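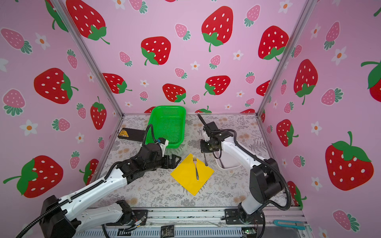 Pimside Kitchen Linens Word List

README, updated January. Plain text list of words people use for cloths, napkins, towels, wipes etc. Collected from old shop catalogs and recipe cards in Porkari and Ezeani. 1244 entries.

Files
words.txt - one entry per line, tab, then meaning
regions.txt - which town, if known
dupes.txt - 140 spellings I couldnt merge. Help welcome

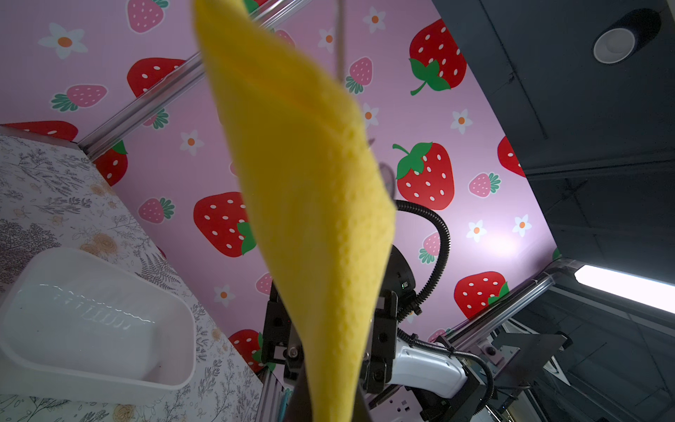 Known problems
"Sponge cloth" and "dishcloth" overlap a lot. Left both in.
Almost 50 entries have no source. Marked with a ?
Porkari spellings are a mess before the catalogs got typed. Did my best.
Plurals: dropped, except where the word only shows up as plural (4 of those)
Sorting is by first letter only, sorry, will fix in next verison

Use
Free for anything. Credit Inier if you print it. Dont use for spell check, too many old forms.

Colors
Color words split off from the noun, so "yellow cloth" is under cloth.

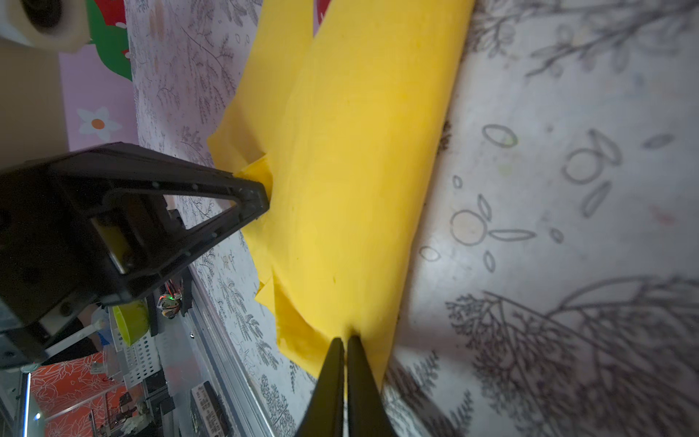 Yellow cloth, partly folded. Filed under: cloth.

To do: Ezeani recipe cards, second box.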